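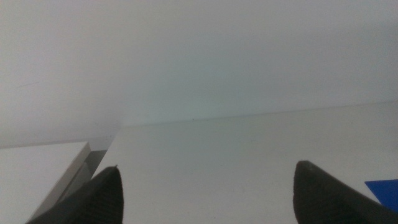 The Last White Table

By the time I had lived with a white table for a month, I owned three kinds of cloth and had opinions about all of them.

I bought it in March, in the grip of an idea. The idea was that I worked badly because I worked at a brown table, an inherited thing with a burn mark the size of a quarter and a drawer that held every takeout menu printed before the internet. People in magazines (I am aware of the irony) work at white tables against pale walls, and they look as though they finish things. So I painted the wall a color called Wandormont, a grayish white that cost more than the white white, and I ordered the table to go with it.

The color deserves a word. On the chart, Wandormont sits between two other whites I could not tell from it under any bulb in the house. On the wall it goes bluish in some places and creamy in others, depending on the light and, I suspect, on how much I'm resenting the bill. My sister came over, looked at it for a long time and asked when I was going to start painting.

"White is the loudest color you can put in a room," says Valentin Cârstea, who refinishes furniture out of a former bakery on Ouellet Street and has been talking people out of white tables for most of his working life. "A crumb on oak is a crumb. A crumb on white is an event."

He is right about crumbs. One dark speck at the back, up where the table meets the wall, can hold my attention through an entire phone call. I have gotten up in the middle of a sentence to deal with one and discovered that it was part of the table. I have also assumed that one was part of the table and watched it walk away.

Cârstea keeps a ledger of every piece that comes through his shop, a habit he picked up from the man who trained him. The count stood at 3,077 when I visited. Of those, 1,265 were tables, and he says the white ones come back soonest, usually with an owner who wants to discuss walnut. He charges for the walnut. The discussion is free and tends to run long.

What he recommends, if you must, is a matte surface, a soft cloth and low standards. Plain water first. Then a drop of dish soap, wiped off again with more plain water, or the soap leaves a bloom you will spend the evening chasing from one end to the other. No scouring powder, ever. He told me about a customer who took a green scrubbing pad to a coffee ring and ended up with a much larger ring, very clean. As for smudges, he advises sitting down. Most of them can only be seen by a person standing up and looking for trouble.

Walls are the same job done vertically, with more regret. A faint scuff in flat paint can be rubbed until it becomes a shiny patch in flat paint. Cârstea's position is that a scuff has the right to be left alone. I held out against this view for nine days, and there is now a place behind my door that I don't show visitors.

Then there is the matter of gaps. Put anything square and white near a white table and the space between them turns into the darkest thing in the room. I had a low cabinet from Prandonar, bought to match, and it did match, and all anyone ever noticed was the gray stripe down the side of it. I shoved it closer. The stripe got thinner and somehow more important. Pens went down there, and a spoon.

The brown table, meanwhile, lives in the basement under a sheet. I went down the other evening to look for a screwdriver and ended up working there until ten, with a sandwich, on no plate.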